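Plellcombe Hand-Held Gripper, Model 2
Product page and ordering notes

The Plellcombe is a hand-held gripper with a camera, made for collecting manipulation examples without a robot arm. A person holds the tool, does an ordinary task with it, and the recording becomes training material for a policy that will later run on a robot with matching jaws. It is sold by Trollham as a single unit, or as a left and right pair for two-handed tasks such as folding.

The second model replaces the one we shipped up to May. The jaws and the camera position have not changed, so recordings from both models can go into the same training set. The handle is new, the trigger spring is lighter, and the battery door no longer needs a screwdriver.

What comes in the box

Gripper body with camera fitted
Battery and charging cable
Spare set of contact pads
Wrist strap
Printed calibration board
Hard case

Jaws and pads

The jaws are matte black plastic arms that open and close together when you squeeze the trigger. The contact pads are blue. Replace both pads at the same time, even when only one looks worn. A tool with one new pad and one old pad tends to turn thin cloth as it grips, and you will see this in the data later as small corrections that the operator did not mean to teach.

The pads wipe clean with a damp cloth. Do not use solvent cleaners or anything with oil in it.

Working with clothes at home

Most Plellcombe units go to teams recording in homes, and clothing is the most common subject. The tool was set up with this in mind. A wide view lets the camera take in both the garment and what it is lying on, and a policy needs both. Jeans on a printed bedspread and jeans on a bare table are different problems for a vision model, and a set recorded only on bare tables will not carry over well.

We suggest that operators leave the room as it is. Record on the bed if that is where the clothes get folded. Keep the patterned spread on it, and leave nearby things where they are unless they get in the way of the hand.

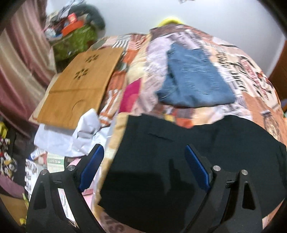
Olen Equipment Sheets, No. 143, p. 2

Black cloth needs the most care. Folds and creases in it are faint, and the jaws are black too, so the edge of the tool can be hard to separate from the garment. The blue pads help with this, and they are the part to check when you review a clip. If the pads can be seen clearly against the cloth at the moment of contact, the clip is usually fine. Denim is easier, as the seams and worn areas give the model something to follow.

Open the jaws fully before each approach. Come in low, take one layer or two as the task calls for, close, and pause before lifting. The pause matters more than speed. Elie Zoubi, who wrote the operator guide, asks new operators to record slowly for the whole first session and throws out nothing from it until the review.

Recording and storage

Each squeeze of the record button starts a new episode. A second squeeze ends it. Jaw opening is logged alongside the video, and both files are saved under the same name. The internal memory holds 800 short episodes. When it is full the tool stops recording and the handle light turns amber — it does not write over old files.

Files copy over by cable. The Qudah desktop program reads them directly and lets a reviewer trim, label or reject episodes. It is included in the price and runs on one computer per license. Other tools can read the files too, and the format is set out in the operator guide.

Weight and handling

The body weighs 657 grams with the battery in. Most people can work with it through a morning if they change hands between tasks. For longer days we recommend the wrist strap, worn snug.

Support

Calibrate when you unpack the tool, after any drop, and after changing pads. Questions about calibration or pad wear go to Hussam Chidiac at Trollham. Please send the serial number from under the handle, plus one short clip that shows the problem.

Orders for the current batch close Sun 30 August. Pads and batteries can be ordered separately at any time.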